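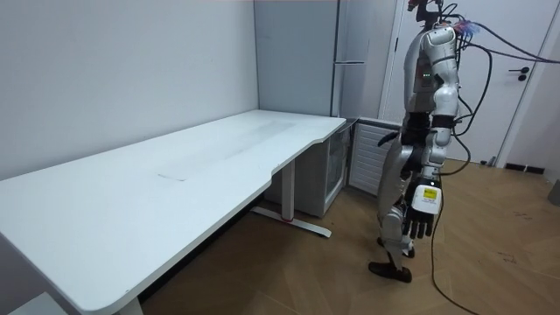

Hae-won Chae says we'll be putting our own milk away for the rest of our lives, and that anyone who tells you different has a machine to sell. Said it on the phone last night while emptying her dishwasher, plates clanking the whole time. I had no good answer. Wrote one in my head at 1 a.m., gone by breakfast.

29 March 2019

Up late, no coffee till after ten. Fridge work all day. Legs are the easy part now, or the part I've stopped worrying over. It's the hands and the door. Always the door.

Think about what you do at a refrigerator. Pull, and the seal holds and then lets go all at once. Step back so the door doesn't hit you. Keep it open with a hip or elbow while both hands are busy. I stood at my own fridge at home tonight and tried to catch myself doing it and couldn't, too quick. My hip does it. Put the juice back in the wrong spot too so there's that.

Chantal Arsenault wants a list by end of month: which chores are close, which are nowhere. My scribble so far.

Wiping a flat table. Close. Flat, big, nothing breaks. But it doesn't know a stain from a shadow, and it'll wipe round a cup forever if you let it. Our own desk could use a going over, the smudges are terrible.

Opening the fridge. Close-ish. On a good day.

Putting a bottle in the door. Ask me in November.

Laundry. Nowhere. Wai-kit disagrees. Wai-kit folds his own shirts in thirds and thinks that's a method you can write down. Told him to try it with a fitted sheet.

Shop floor is differnt. The people at Asadi have had arms packing cartons for ages, 255 cartons a shift on the one line, same carton, same place, same light. Mei-kuen was over there and came back very pleased. I keep telling her a kitchen is the same job with everything moved six inches every time. Nobody's kitchen stays put. Mine doesn't stay put and I live alone. 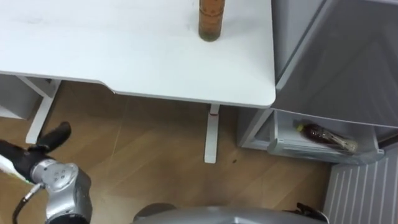
Fridge door open, bottle lying in the door bin.

Bottles are mean. Round, slick, and glass, so you squeeze too soft and it goes or too hard and I don't want to think about it. Standing up it's one problem, lying down a whole other one. A person just scoops it. My niece could do it at two. Dropped plenty, sure, but she never needed the shelf measured first.

Asked Mei-kuen how many tries before she'd trust one with her groceries. She said 4000, no hesitation, then said and even then not the eggs. Fair.

Long argument at lunch over whether slow counts. If a thing takes 47 minutes to clear a table and you're asleep, who cares? Chantal says people care, they hear it moving around down there. I'd lie awake listening. Wai-kit says his dishwasher takes longer than that and he loves it. But a dishwasher doesn't walk. Then we got onto whether a dishwasher is a robot and I left to make tea.

Where I am tonight: yes to one chore at a time, in a room it knows, with somebody near by. No to "tidy up the kitchen." That's maybe thirty jobs in a coat. Hae-won is right about this year. Don't think she's right about the rest of our lives, will tell her so when I've got something better than a feeling.

Mom called, wants to know if it does windows. Everyone asks windows.

To do. Send Chantal the list, even half of it. Call Kavow back re the invoice, 34 days late now. Milk. Return Rin's drill, I've had it since befor Christmas. Sleep.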